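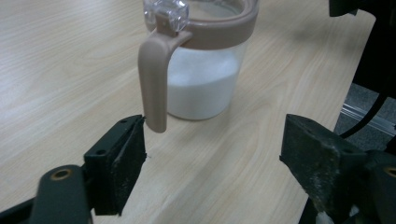

Malberg Course in Home Baking
Handout 4: Dry goods on the work table - sugar, salt and flour
Version of 2021-04-28

Before this session, please read pages 2 to 5 of the course folder. We will not mix any dough today. We will only store, measure and label, and I ask you to take this part seriously. Most of the failed cakes in the April group came from wrong measuring, and the oven was fine.

1. Jars

For sugar we use a clear jar with a lid. A clear wall lets you see the level, so you know before you start if it is enough for the recipe. Fill the jar to two thirds and stop there. If the jar is full to the top, the spoon pushes the sugar over the rim and you must clean the table.

Jars with a handle are easier when your hands have butter on them. Hold the handle with one hand and put the other hand under the bottom. Do not carry a filled jar only by the handle, also when it feels strong.

White sugar and fine salt look nearly the same through plastic. Write the name on the jar, on the side which looks to you. Please do not taste to find out which one it is. In the Pero kitchen we had one common box for both, and we threw away a whole tray of buns.

2. Weighing

Put the empty bowl on the scale and press zero. Add the sugar with a dry spoon, slowly at the end. For the basic sponge you need 116 grams. If you added too much, take it out with the same spoon and write down the real weight, not the weight from the recipe.

Cup measures are allowed for water and milk. For sugar we always weigh. A cup that is shaken holds more than a cup that is filled loosely, and two students will get two different results.

3. Moisture

Sugar takes water from the air and becomes hard. Close the lid after every use, also if you will need the jar again in five minutes. Never put a wet spoon inside. Keep the jar away from the kettle and from the window above the sink.

If there are lumps, press them with the back of a spoon or pass the sugar through a sieve. Big hard pieces you can keep for tea.

4. Homework

Look at the dry goods in your own kitchen. Write for each one: what it is, in what it is stored, and when you opened it. Bring the list to the next meeting in room 921, together with one clean jar and a pen that writes on plastic.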